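Shop > Surface Covers > Marble Sheets > Skustness Rust

Skustness Marble Sheet, Rust and Cream

I've been selling table coverings through Stustura since a very damp March, and this is the one I keep pinching for my own benches. It's a glossy marble-print sheet, cream and pale grey with rusty orange veins running through it, and it cheers up a dull worktop no end! It's flexible too, so you just roll it out and shuffle it about until you like where the veins fall.
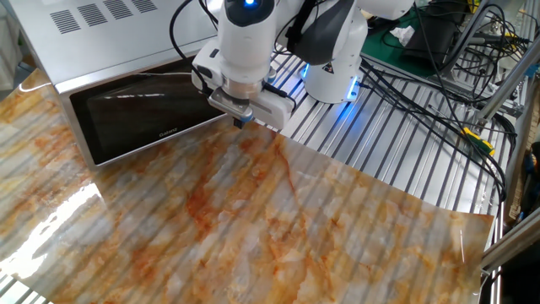 Sizes and price

The standard cut is 1664 mm long. We also do a short one in the same print (ask for the Hurwood cut), and I've got 252 of those on the shelf as of 9/6/21. Both come rolled in a tube - please don't fold them, the crease stays for ages.

Light and placing 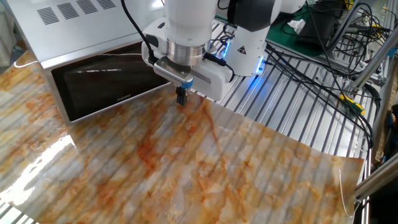 I get asked a lot whether to go for this or the matt Vương sheet, and I'd say it depends on your lamps. Gloss wipes down beautifully but it does bounce the light back at you, and you'll get a big white patch of glare like the one near the microwave. It's also a bit see-through, so a ridged table will show as faint stripes across the marble. If the right-hand edge curls up the way mine has, roll the sheet the other way overnight, or pop a strip of clear tape under it.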